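Grasp transfer from hand-held demonstrations: tableware results

The Dastulden project has finished its second round of tests on learning rim grasps from hand-held gripper recordings. The first round, reported in March, used only bowls and cups on a plain gray bench. The new set was recorded at dining tables in ordinary homes, with plates included and the household's own tablecloths left in place.

Operators at the Skedstead site recorded 1,971 demonstrations. Each one covers a single pick, a short carry and a release. Jaw width is logged with the video, and the two streams are aligned before training. Demonstrations with a visible slip were kept but labeled, and 181 of them carry that label.

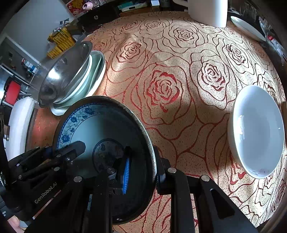
Rim grasps on plates remain the harder case. A plate has to be tilted before both jaws can close on it, and the policy tends to close too early when the cloth has a strong pattern. Adding the Ornar edge loss, which penalizes error along the object outline only, moved the mean closing point 2 mm closer to the demonstrated one. On plain cloths the loss made no measurable difference.

Training with the slip-labeled set left out gave worse recovery behavior, so it stays in. The Majumder arm will run the same policy on 20 unseen plates next. Glassware is not part of this phase. The split files and the labeling guide are on the project share.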